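Filed under: How-To / Demo Kits / Grippers

Dish on Tray with the Huno Hand Grippers: Quick Guide

Updated 28 Jul 2018

Got the two-gripper Huno kit on trial? Start with this task. One dish, one tray, a white tabletop. Plug in, open and close both jaws a few times before you touch anything breakable.

Whole hand around the handle, thumb on top. Keep the cable hanging free — if it wraps your wrist you'll feel it on every lift.

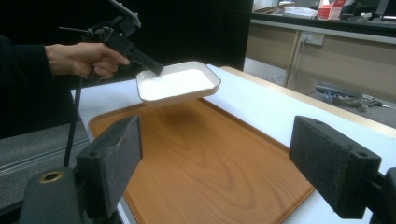 Squeeze slow. The pads do the work, and a hard pinch just makes a glossy rim slide. Lift a little, stop, check the tilt, carry on. Kwesi Alhassan tried it fast on our first day and had to redo half his 24 takes.
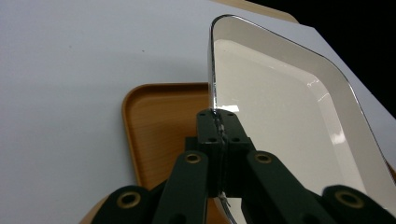 Fingertips closed on the rim, dish tilted over the brown tray.

Lower one edge first, then let the rest follow. Open the jaws only when teh dish is sitting flat. Then back both hands off and leave them open.

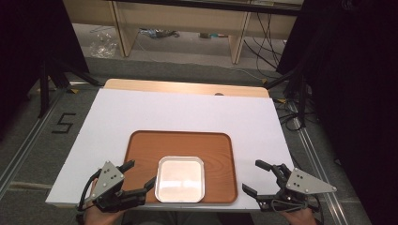 Dish down on the tray, a gripper to each side.

Repeat. We do 60 lifts per sitting then swap people. Pads have held up so far, some 500 lifts in. Wipe them if they pick up dust.

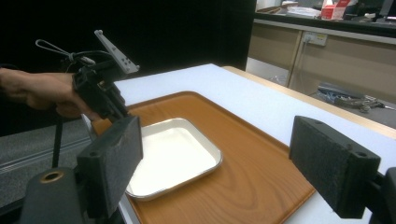

Gripes: handle gets heavy, and the printed manual skips the wrist angle completly. Still worth the trial if you need clean two-hand takes. Ask Huno for spare pads up front — ours came late.

— Afia Kyei

We use cookies to remember your settings. Accept | Manage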